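The Open Day at Pamthorpe

Visitors to the Linex works at Pamthorpe were asked to assemble at the east gate by 11 and to wear the badges provided. The invitation had been printed on cream card. It stated that the demonstration would begin promptly, that refreshments would follow, and that questions were to be held until the end.

Prapai Inthanon attended on behalf of the Pamthorpe Road Safety Board, which had received the invitation in June and had voted to send one person. She had worked at the site herself for 2 years, on the brake line, when it still belonged to Cordeiro. She did not mention this on the form.

The party was conducted first through the long gallery, where the history of the works was set out on panels. The panels gave the date of the founding, the visit of a minister, and the number of persons employed at the height of production, which was 1,222. Prapai read the figure twice. She had been among them, and so had her sister. The guide, a courteous young man in a grey jacket, remarked that the present establishment was a good deal smaller and a good deal quieter, and invited the party to move along.

The demonstration room had formerly been the canteen. The serving hatch had been bricked up, but its sill remained, and several visitors put their cups on it. The guide explained that the machine was named Ukwood, after the village where its first trials were held, and that it would sort returned parts by kind. Each part had its place. The machine would look, consider and then act, and the company asked for patience while it considered.

The room fell silent. The arm came down over the table, opened its fingers and waited. A screen on the wall carried the view from its wrist, so that those at the back should not be at a disadvantage.

Prapai looked at the screen. She knew the shape of a brake pad by its groove, even one lying askew with its edge across the blue tape, and she found that her right hand had closed a little inside her coat pocket.

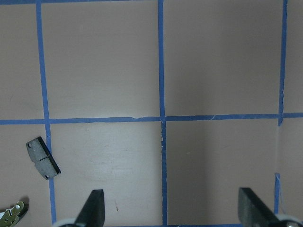 Mr Harbin wished it to be recorded that in his day a person would have cleared that table before the kettle boiled, and would have asked what was wrong with the parts besides.

The guide replied that the point was a fair one and would be passed on. The machine, he said, was not yet asked to judge condition. It was asked only to know one part from another.

"And who judges condition?" said Prapai.

The guide consulted his sheet. He regretted that the matter fell outside the programme, but she was welcome to leave her name at the desk.

She wrote it there in full, and under "Previous connection with the works", which she had left blank on the form, she wrote: brake line, second shift.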